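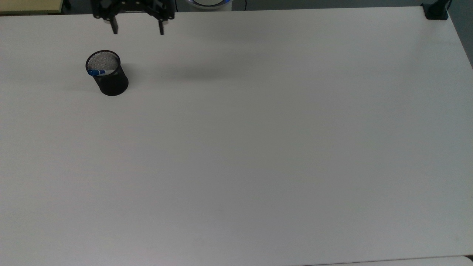
Rondance asked, on reading an early draft, whether the planner should be allowed to see the grasp score at all before it commits to an approach direction. In that draft the two were kept apart, and the comment led to most of the changes reported in this section.

Home | Issues | Authors | Archive | Search

4.2 Grasp selection with thin-walled containers

Figure 3. Head camera view with the gripper open above the table. A black mesh pen holder stands on the white tabletop with a blue and white marker inside it.

The task used in this section is to take a marker out of a pen holder and put it down on the table. The perception stack is Plalov, our segmentation and depth module, and motion is planned by Ider. Both run on the same workstation and share one scene graph, which is updated 8 times per second.

Mesh is hard for Plalov. Depth returns come partly from the near wall, partly from the far wall and partly from whatever is inside. In the first version of the module these points were merged into one cluster, and the marker in Figure 3 would be treated as part of the holder. The grasp sampler then proposed closing on the rim. We now segment in color first and use depth only inside each color mask. A separate pass fits an ellipse to the rim and marks everything within it as interior. Masks that overlap the interior by more than 40 percent are labeled as contents and get their own node in the scene graph, with the holder as parent.

The parent link matters to Ider. When the target is a child of a container, the planner adds the container wall to the collision set but lets the fingers enter the interior volume. Without the link, the whole holder is a solid cylinder and no plan is found. With the link but without the wall, plans are found quickly and many of them pass a finger through the mesh.

For each target we sample 600 grasp candidates around the long axis of the fitted object. Candidates are removed if either finger, at full opening, crosses the wall. The rest are scored by three terms: distance from the grasp center to the middle of the visible part of the object, angle between the closing direction and the object axis, and clearance to the rim. Following the comment above, the score is now passed to the planner as a cost. It is no longer used as a hard ranking, so Ider may pick a slightly worse grasp if the arm can reach it with a shorter path.

The weight on the clearance term was set by hand. Low values gave grasps close to the rim, and high values pushed the fingers toward the tip of the object, where small errors in the axis estimate have more effect. We kept one weight for all trials.

We ran 77 trials with the holder moved by hand between runs. The log stores the scene graph, all surviving candidates, the chosen plan and the joint trace. Replay is done in Hattar, which loads the log and lets the score weights be changed offline. Hattar does not simulate contact, so it can show that a different grasp would have been chosen but says nothing on whether the object would have stayed in the fingers.

Two failure types remain. In the first, the ellipse fit locks onto the lower band of the holder, and the interior is placed too low. Checking the fitted height against the table plane removes most of these cases. In the second, the visible part of the target is short and its axis is poorly estimated. We do not yet have a fix and currently ask for a second view when the axis uncertainty is above a threshold.

Comments

gridwell: Is the wall in the collision set a mesh or a set of primitives? We had trouble with planning time when we used meshes.

Author reply: Primitives, a ring of thin boxes. The number of boxes is a parameter in the Ider config file.

tmk: Would like to see the results with the score as a hard ranking next to the new ones, on the same logs.

Related items

Rim fitting from a single depth view
Container links in the Ider scene graph
Hattar log format, January update
Calibration notes for head-mounted cameras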